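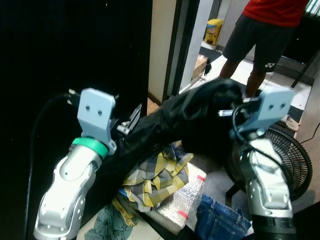
Two robot arms hold a black garment over a pile of clothes. A person is standing on the other side of it.

Rules for Robots That Work Near People

You have rules at home and rules at school. Robots have rules too. Some of them are written for the robot's makers, some are for the people who use it, and some are built into the robot's own program.

Why does a robot need rules?

A robot arm is strong and does not get tired. It also does not know what a foot or a finger is unless someone has given it a way to tell. A person who bumps into you will usually stop and say sorry. A robot keeps going until something tells it to stop.

For many years, most robot arms worked in factories behind fences. If a person opened the gate, the robot stopped. That rule was simple and it worked well. Now people want robots to sort laundry, carry plates and tidy rooms. You can't put a fence around the laundry in your house, so other rules are needed.

What is a standard?

A standard is a set of rules that many people have agreed on and written down. Engineers, safety experts and people who use the machines meet and talk about what could go wrong. They write a draft, argue about it, and change it. This can take years.

Thanks to standards, a robot made in one country can be checked in the same way as a robot made in another.

A company can also have its own rules on top of the standards. At Whitfield, a test home where household robots practice chores, the list on the wall has 21 rules. The first 9 are for people and the rest are for the machines and the rooms they work in.

Some rules for the robot

Move slowly when a person is close. A slow arm has more time to stop, and it pushes less hard if it touches someone.

Stop when something pushes back. Many arms can feel a push in their joints. If the push is bigger than expected, the arm must stop.

Don't squeeze too hard. The gripper is the robot's hand. It needs enough force to hold a shirt and no more than the job calls for.

Stay in your space. The program sets an invisible box in the air. The arm may not reach outside it, even if a sock has fallen on the other side.

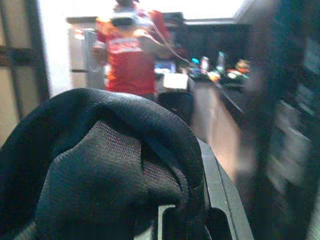

Cloth has a rule of its own. It bends and hangs in a new shape each time it is picked up, and a sleeve or a strap can catch on a gripper. At Whitfield the robot has to let go if the cloth pulls tight in a way it did not expect. The people there call this the Wunero rule, after the first robot that was given it. A dropped shirt can be picked up again. A torn shirt, or a table lamp dragged along by a sleeve, is a bigger problem.

Some rules for people

Know where the stop button is. It is usually big and red, and anyone is allowed to press it. You will not get in trouble for pressing it by mistake.

Don't reach in while the arm is moving. Ask a grown-up to stop it first.

Tie back long hair, and tuck in anything that dangles, such as a scarf or the cord of a hood.

Don't play tricks on the robot. Jumping in front of it to see if it stops is dangerous, because sensors can miss things.

How do people check the rules?

Writing a rule down is only half of the work. Somebody has to test it. Testers may press a force meter against a moving arm to see how hard it pushes. They press the stop button and time how long the arm takes to stop.

In January, testers at Whitfield pressed the stop button 77 times while two arms were moving laundry. The arms stopped every time, but on 2 of those tries they took longer than the rule allows. The program was changed and all the tests were done again from the start.

Words to know

Gripper: the part at the end of a robot arm that holds things.

Joint: a place where the arm can bend or turn.

Sensor: a part that lets a robot measure something, such as light, distance or force.

Standard: rules that many people have agreed to follow.

Try it yourself

Choose a chore you do at home, such as putting away clothes. Write three rules that a robot would need to do it safely. Then give your rules to a friend and ask them to follow only what is written. Did you leave anything out?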